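Tuning a wrist-view grasp trigger for small boxed parts

This guide covers the grasp trigger in Govanen, the node that decides when an approach ends and the jaws close. It assumes Govanen is already receiving frames from the wrist camera and that hand-eye calibration is done. All parameters are in trigger.yaml. Restart the node after each edit; there is no hot reload.

1. Set the region of interest

Open the wrist stream in the Zaritz viewer and jog the arm to a pre-grasp pose over one carton. Draw the region so it covers the space between the jaws and stops short of the fingertips.
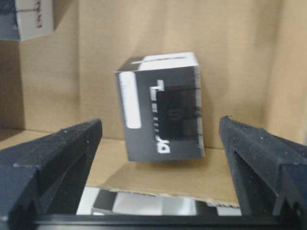
The region is stored in image coordinates, so it travels with the wrist and needs no update when the arm moves. Run the segmenter and check that the mask follows the outline of the carton. With the fingers open to either side and not yet touching it, the mask should leave a band of plain cardboard between carton and jaw. A torn cardboard edge near the base bar can produce a second, smaller mask. Raise min_area until that one drops out, then stop.

2. Separate adjoining instances

Cartons stacked end to end share colour, lettering and outline, and the default merge step will join them into one long object. Set merge_gap to 2 and turn on seam_split. The splitter looks for a thin dark line across the mask. Specular streaks on window packaging are bright, so they don't trigger it, but they can punch a hole in the mask. Set fill_holes to true. Dark rubber bands are the more likely source of a false split – if you see one, raise seam_min_length before touching anything else.

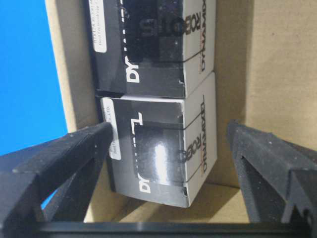

3. Add the overhead check

The wrist view can't tell the planner which container a carton is in. Govanen takes that from the overhead stream, using one polygon per container. Draw the polygons on the inside of the rims. Where a tray and a box touch, leave a strip between the polygons that belongs to neither, and have the planner reject any centroid that lands in it.

Occlusion by the arm is handled by hold_frames. A carton that disappears under the gripper keeps its last container label for that many frames. We run 6. Lower values made the count flicker during slow approaches. 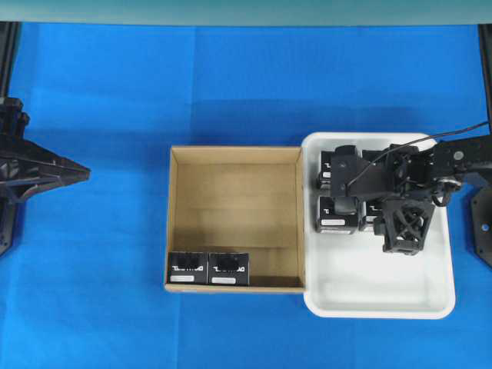

Bart Mertens wrote in to say that hold_frames at 6 is too long if two arms share the workspace, as one arm can remove a carton while the other still has it listed as present. He runs 4 and clears the label as soon as either gripper reports a closed width. That is a sound change for two-arm cells. The option is release_on_close, and it is off by default.

4. Log the jaw state against the side view

Record the commanded width, the measured width and the fixed side camera on one clock. The Bahrami logger does this with a single launch file. Play the log back and step to the first frame where the trigger goes true. If the jaws are still short of the container wall at that frame, the trigger is early, and the usual cause is a region of interest drawn too tall. Motion blur on the arm is acceptable here. Blur on the printed labels is not, so shorten the exposure on the side camera until they can be read.
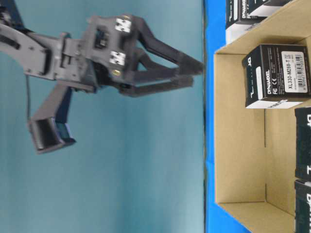

5. Save and replay

Write the parameters to a named profile and replay the log with the arm disabled:

govanen replay --profile cartons --dry-run

Compare trigger times between the replay and the original log. A difference of more than 2 frames means timestamps are being assigned on arrival instead of at capture. Fix that in the camera driver. The Gremeck planner reads the same profile at startup and requires no separate copy.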